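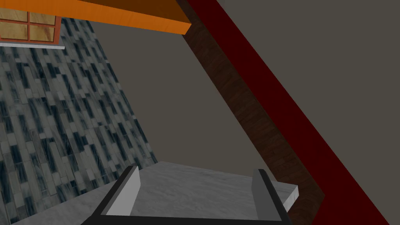 Figure 8. Gripper view in the simulated kitchen, fingers open over the countertop.

Section 5. Preparing the Sona simulator for an open day

This section is for the person who runs the demonstration station. It was written after our open day in Maglaya, where the simulator was shown to visitors from morning until closing. Please read also Section 4 (Installing the kitchen scenes) before you start.

5.1 Before the visitors come

1. Switch on the station computer and wait for the Sona start page.

2. Open the menu Scenes and choose Farkarar Kitchen. The first loading takes almost 14 minutes. Next loadings are much faster.

3. Connect the hand controller to the front port. Do not use the port on the back side, the signal there can be delayed.

4. In the menu View, choose Gripper. The two gray fingers must show at the bottom of the window, with the black bar under them. If you see the kitchen but no fingers, the view is set to Room. Choose Gripper again.

5. Press Open on the controller. Check that there is a wide gap between the fingers and that no object is held.

6. Set the speed limit to 69 percent. Visitors who try the controller for the first time usually push it too far.

Note: In the gripper view the kitchen can look strongly tilted. In Figure 8 the tiled wall and the dark red band both run diagonally. The view turns together with the wrist of the robot. To make it level, hold the Level key until the countertop edge is horizontal.

5.2 Running the demonstration

1. Show the gripper view first, and tell the visitors that they are looking at a computer model of a kitchen.

2. Move slowly to the left, toward the mosaic tiles, and stop before the fingers touch the wall.

3. Close and open the fingers two times so that everybody can see the movement.

4. Choose Objects, then Add, then Cup. The cup is placed on the countertop in front of the gripper.

5. Give the controller to a visitor. One person at a time. Stay near the Stop key.

6. When the visitor is finished, press Reset Scene. The cup is removed and the arm returns to its start position.

CAUTION: Do not press Reset Scene while another person is saving a recording. The recording will be lost and it cannot be recovered.

CAUTION: Some visitors feel dizzy when the tilted view moves quickly on a large screen. Offer them a chair, or change to the Room view.

5.3 Changing the group

Guides from Danham bring the groups to the station. Between two groups, press Reset Scene and clean the controller with a dry cloth. Check the memory indicator also. If it shows more than 92 percent, close the simulator and start it again from step 1 of 5.1.

5.4 After closing

Save the session log under the name of the operator, then choose Exit. Do not only switch off the screen. Questions about this section can be sent to Yeshi Dinsa, with the log file attached.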